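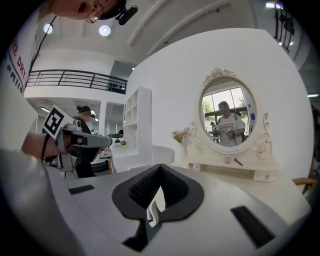 Collecting by hand: how Plalley gathers its manipulation examples

April 16, 2021

Plalley leases one large white-walled floor outside Kumness and has furnished parts of it like a house. A dressing table with a carved round mirror stands against a curved wall, with pink flowers beside it. Up on the mezzanine are office chairs. The company's product is a dataset, sold by subscription to groups that train manipulation policies, and the furniture is there to give that dataset something to look at.

The collection method is the hand-held gripper. An operator holds a unit fitted with a jaw and a camera, performs a household task with it, and the recording is later converted to a trajectory that an arm with a matching end effector can be trained on. The alternative, teleoperation, ties each hour of data to an hour of robot time. Nizar Geagea, who runs collection at Plalley, spent two years on teleoperated rigs before changing over and does not miss them.

"The arm was the bottleneck," he says. "You'd have an operator who could fold a towel in a few seconds and a robot that took most of a minute, and what you recorded was the operator learning to be slow."

What a unit records

Each unit, designated Sosness within the company, logs wide-angle video, an inertial stream and jaw aperture. Pose is recovered offline. The visual-inertial pipeline maps the room first from a slow pass with the unit held at chest height, then localises each demonstration against that map. A demonstration that fails to localise is discarded whole. Geagea's group does not interpolate across tracking gaps, a policy customers have asked them to relax and which they have so far kept.

Square fiducial markers are fixed to the grippers. For two-handed work the relative transform between the left and right units matters more than either unit's position in the room, and the marker supplies a direct measurement whenever one camera has the other in view. When it does not, the transform comes from the shared map and carries a larger error. The released files flag which source was used, frame by frame.

Jaw aperture is the channel that gives the most trouble. It is inferred from the apparent separation of the fingers in the video, calibrated at the beginning of a session by closing and opening the jaw fully. Soft fingers deform under load, so a firm grasp on a thick object and a loose grasp on a slightly thinner one can give the same reading. Plalley publishes the calibration sweep with each session and leaves the correction to the user.

Rooms, mirrors and white walls

Environment diversity has been argued over in this field for some time, and Plalley's position is that layout changes are worth more than object changes, up to a point. Sets are rearranged on a fixed schedule. A layout is held for 10 sessions, then the large pieces are moved and the map is rebuilt from nothing.

Blank walls are a known problem. A feature tracker facing a smooth white surface has very little to hold, and a curved one is worse. The collection protocol handles this with approach direction: operators are told to begin each demonstration with shelving, railing or some other structure in view, and to turn toward the work surface afterward.

Mirrors are harder. A reflection contains features that move consistently with the camera but belong to no surface in the room. Early sessions at the dressing table produced maps with a second, phantom room behind the wall. The present pipeline masks the glass by hand in the mapping pass, and the mask is projected into every later frame. Geagea considered removing the mirror and decided against it. Homes have mirrors, and a policy trained without any will meet its first one in a customer's bedroom.

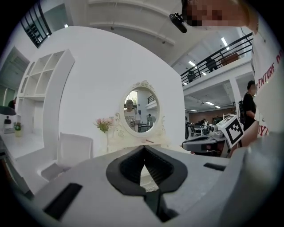 Review and rejection

Tae-yang Ban leads the review desk. Reviewers watch every demonstration at double speed and apply 4 labels: accepted, accepted with a recovery, failed task, failed tracking. The second category is kept on purpose. A dropped brush that is picked up again shows the learner a state that clean demonstrations never visit, and Ban would like more of them than operators naturally supply.

"We tried asking people to make mistakes," Ban says. "Staged mistakes all look alike. The hand hesitates before it slips."

Review also covers faces. Operators and passers-by are blurred before release, including in reflections, where the automatic detector performs poorly and a reviewer draws the region manually. It is the slowest step at the desk.

The cost of a demonstration is dominated by labour. Nearly 2 hours of review follow each hour of collection, and the ratio has not improved with practice, as the tasks have become longer over the same period. Amegashie, a Kumness firm that trains kitchen policies on the data, has offered to run a first-pass filter on its own servers. Ban's desk is testing that filter against its past decisions and expects to have a comparison in May.

Until then the rejected recordings are kept on a separate volume, labelled by cause, and are available to subscribers on request.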